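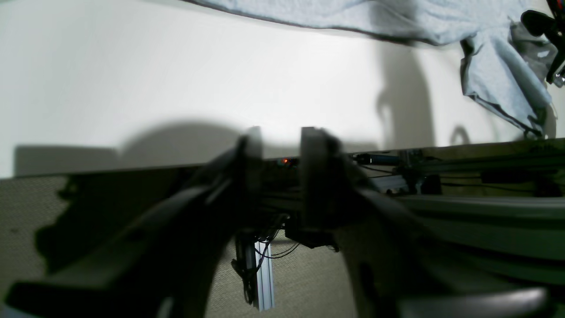
How a religious calendar works

A calendar is a way of naming days so that people can agree when something will happen. Most countries use the same one for school, work and birthdays. Many religions also keep a calendar of their own, and festivals are fixed by it. For this reason a festival can fall in a different week each year on the calendar at school.

What a calendar measures

There are two things in the sky that are easy to use for counting time.

The first is the Sun. The Earth takes a little over 365 days to travel once round it. This is a solar year. The seasons follow the solar year, so a calendar based on it keeps spring in spring.

The second is the Moon. From one new moon to the next takes between 29 and 30 days. This is a lunar month. Twelve lunar months add up to 354 or 355 days, so a lunar year is shorter than a solar year by 10 to 12 days.

Lunar calendars

The Islamic calendar is lunar. It has 12 months, and each one has 29 or 30 days. Nothing is added to make it match the seasons. Ramadan, the month of fasting, is the ninth month. Each year it begins 10 to 12 days earlier on the school calendar than it did the year before. After 33 years or so it has moved through all the seasons.

A fast lasts from dawn until sunset. In Britain, a fast in June is much longer than a fast in December. Near the equator the length of the day changes very little, and so does the length of the fast.

A new month traditionally begins when the thin crescent is seen just after sunset. Some communities look for it themselves. Others use a date worked out in advance by astronomers. This is why two mosques in one town may begin Ramadan a day apart.

Calendars that use both

The Jewish calendar uses the Moon for its months and the Sun for its years. It is called lunisolar. A whole extra month is added in seven years out of every 19. Without it, Passover would drift out of spring. Most Hindu calendars also add a month from time to time. Diwali therefore moves, but it stays in October or November.

The Christian date of Easter is worked out in a similar way. In Western churches it is the Sunday after the first full moon on or after 21 March. The full moon used is taken from a table and may differ slightly from the one in the sky. Christmas is set by the solar calendar alone. For most churches it is 25 December each year.

When does a day begin?

On the school calendar, a new day begins at midnight. In the Jewish and Islamic calendars it begins in the evening, at sunset or nightfall. The Jewish Sabbath starts on Friday evening and ends on Saturday evening.

Something to try

You will need a notebook, a pencil and a window or garden with a clear view of the sky. Ask an adult before going outside after dark.

Look for the Moon every evening for 4 weeks. Draw its shape and write the date beside it. If there is cloud, write "cloud". On some evenings the Moon will not have risen yet, and you can look again in the morning. Mark the first evening on which you see a thin crescent in the west after sunset. Count the days until you see one again.

Words used on this page

Crescent: the thin curved shape of the Moon soon after new moon.
Lunar: to do with the Moon.
Lunisolar: using both the Moon and the Sun.
Solar: to do with the Sun.

Text by Ningsih Tarigan. Checked by Ikechukwu Ogbonna.
Last updated 20 Sep 2019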